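Print files and notes for the Rindarach tabletop set: the white fixtures, the tagged cubes and the marker sheets. If you only want to print a cube, skip to "Cubes".

## What's in the folder

- `fixtures/` has the upright fixtures, with and without the side peg
- `cubes/` has small and large, blank, ready for stickers
- `sheets/` has marker sheets as PDF, plus the source files
- `log.csv` has one row for every part printed so far

The log has 422 rows. Of those, 413 are parts we kept. The rest are failed prints, marked `scrap` in the last column. Please leave them in, the row number is also the part number.

## Fixtures

All fixtures are printed in plain white, upright, with the open side facing the front of the printer. The stepped version has a narrow raised block on top, wide shoulders and a hollow middle. Don't fill the hollow with support. It bridges fine, and picking support out of there scratches the inside wall.

The top of the raised block is sized for one small tag. Put the tag on last, after sanding.

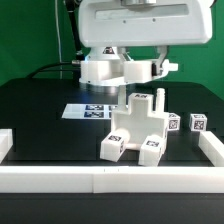
If the peg comes out fat at the bottom, turn the first layer down a little and print it again. Filing works too, but go slowly, a filed peg ends up oval very easily. The Baudry version of this file had a shorter peg. It was removed in February and should not be mixed with the current one.

## Cubes

There are two groups, small and large. A boxed set has 12 small cubes. Large cubes are printed as needed and bagged separately.

Stickers go on dry, square to the edges. Wipe each face first. Line up one edge of the sticker with one edge of the cube and press outward from there. If it goes on crooked, pull it off and use a new one. Reused stickers lift at the corners within a day or two.

Tag numbers must not repeat within a box. Check `log.csv` before you cut new stickers.

## Marker sheets

Print on ordinary white paper at 100 percent, with "fit to page" off. The grid sheet has four markers, two by two. Measure one marker with calipers before using a new batch, especially on the Orkosthorpe printer, which likes to scale things down.

Sheets lie flat on the black table with no tape. Replace any sheet that has a fold through a marker.

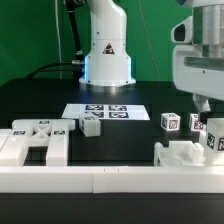

## Fixtures with front legs

This is the newer shape, drawn up for Jeruvthorpe. It has a blocky upright body, a center opening, a raised rear section and two short legs toward the front. Each leg takes a marker on its top surface. There is another small tag on the body, along the upper edge.

Print the legs together with the body. We tried gluing them on and they never sat level.

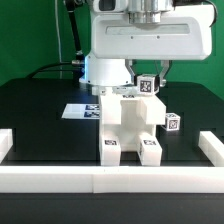 Leg tags are cut slightly smaller than cube tags so that the border doesn't hang over the side. Use the `leg_tag` page in `sheets/`. The cube page looks almost the same at a glance.

## Known problems

- The large cube warps on a cold bed. Use a brim.
- `fixture_peg_b` is missing its chamfer. It still fits.
- Older rows in the log have no filament batch.

## Contact

Yolanda Pastor keeps the log and the print files. Send her the part number and a note on which face or edge is wrong.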